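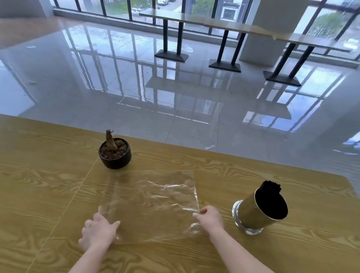 Minutes – Graketti Charity Skate Working Group
April 24, 2018

1. Ice time. Dinitell Arena confirmed both rinks. The 2 rinks will share one scoreboard operator.

2. Tickets. 651 sold to date against a capacity of 3,000. Online sales stay open until the day of the event.

3. Jerseys. Hoekstra sent a revised proof – sleeve numbers still too small. Thijs Segers to return it with corrections.

4. Insurance. Dradano needs the final player list before issuing the certificate. Waivers go out with the rosters.

5. Next review of the budget: November.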